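Wooden-handled table knives – can they be kept with everything else?
Posted in Kitchen & Dining, Saturday, April 30, 2022

Plela Garden
We moved in with my mother-in-law's flatware last fall and I still don't have a good place for it. Most of it is plain steel and goes in the drawer. The problem is the table knives with wooden handles. There are eight of them, bought at Kanaan when that store was still open downtown, and they don't fit the slots in my drawer organizer because the handles are too thick. Right now they are lying loose in the back of the drawer and the blades are picking up scratches.

I have two questions. First, is there any reason not to keep them in a plastic tray on the counter or a side table? We eat most meals at the table in the kitchen and it would save a trip to the drawer. Second, what do I do about the handles? A couple of them have gone dull and feel rough, like the wood has dried out. My husband put them through the dishwasher for most of the winter before I caught it. The steel looks fine.

I don't want to spend 80 dollars on a knife block for things we use to butter toast. Thanks in advance.

Kwesi Baidoo
A tray is fine for table knives. They aren't sharp enough to need a block, and the main thing is that they go in dry and don't get piled up under heavier stuff.

I have kept mine in a tray for years. Before that I had a wooden box with a lid and I don't recommend it. Crumbs got down in the corners and I could never get a cloth in there properly. With a tray you can wipe the whole thing in one go, or wash it in the sink if somebody spills jam.
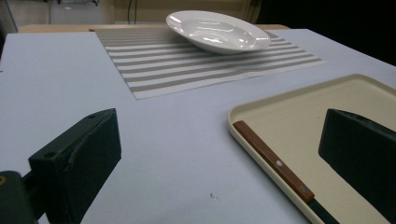
Trays with square inside corners are harder to clean than the other kind, so look at the corners when you shop. You also want some height at the edge or the knives slide off when you carry it. The cream plastic one here has a raised, rounded rim, and the corner you can see is rounded. The knife in it has a wooden handle with metal rivets, and the rivets are the place to check on yours. Run a fingernail over each one. If the wood has shrunk you will feel the metal standing up a little above it. That happens a lot after the dishwasher.

If they are only a bit proud, you can still save the handles. Do this:

Wash the knives by hand in warm water with a little dish soap. Don't leave them soaking.

Dry them with a towel right away and then leave them out overnight.

Rub the rough handles with very fine sandpaper, going with the grain. Stay off the blade.

Wipe off the dust with a dry cloth.

Put on food-safe mineral oil with a piece of old T-shirt. Leave it 15 minutes and wipe off whatever hasn't soaked in.

Do it again the next day. Very dry wood may want a third coat. After that I oil mine twice a year, once in spring and once in September, and that seems to be enough for handles that get used every day.

Don't use olive oil or any other cooking oil. It goes sticky and then it smells.

For the drawer scratches, there isn't much to do. Fine marks on a table knife don't affect anything. If they bother you, a little metal polish will take the worst off, but wash the knife well before it goes back on the table.

Teltness
just use the tray. mine are in an old cafeteria tray from a thrift store and they have been fine. I never oiled anything

Karim Atallah
I agree with most of what Kwesi wrote. Two things to add.

Keep the tray away from the stove and out of a sunny window. I had a set by the window over the sink and the handles on the sunny side faded and one of them split from the end up to the first rivet. A small split can be filled with wood glue and clamped, but if the handle moves when you twist it I would stop using that knife. Water gets in under the wood and you can't dry it out in there.

Also lay a folded dish towel or a piece of shelf liner in the bottom of the tray. Plastic is slick and the knives rattle around when you pick it up. I use the Simwood liner, the ribbed kind, cut to size with scissors. Wash it when you wash the tray.

Mineral oil is in the pharmacy aisle and it costs less there than the bottles sold for cutting boards. Check the label to make sure it's plain, with no scent added.

Plela Garden
Thank you both. I checked the rivets and two knives have them sticking up on one side. The rest feel flat. I'll try the oil this weekend on those two first and pick up a tray when I'm out.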